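Nomum says its new resale service will pay "fair market value" for old costume jewelry, sight unseen. Sellers in the pilot aren't so sure.

The company began mailing prepaid envelopes in July and has received 634 parcels, according to spokeswoman Dalia Abdelaziz. She would not say how many sellers took the first offer – or who sets the prices.
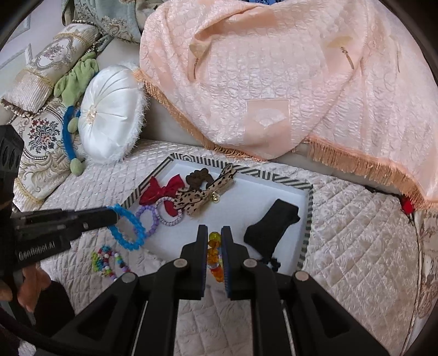 Offers go out by email within 6 days, and sellers who refuse pay the return postage themselves. Siham Ouazzani, who runs a secondhand stall, thinks that fee does most of the persuading. Beads are the hard part, she said. An amber and orange bracelet can be glass, resin or the real thing, and she would want it in her hand before naming a price. Nomum makes its offers from two photos and a weight.

Abdelaziz called the system "very accurate" but offered no test results. Ouazzani mailed in a necklace she had priced at $80 and was offered less than half. She paid to get it back. It was still in the mail on Tuesday.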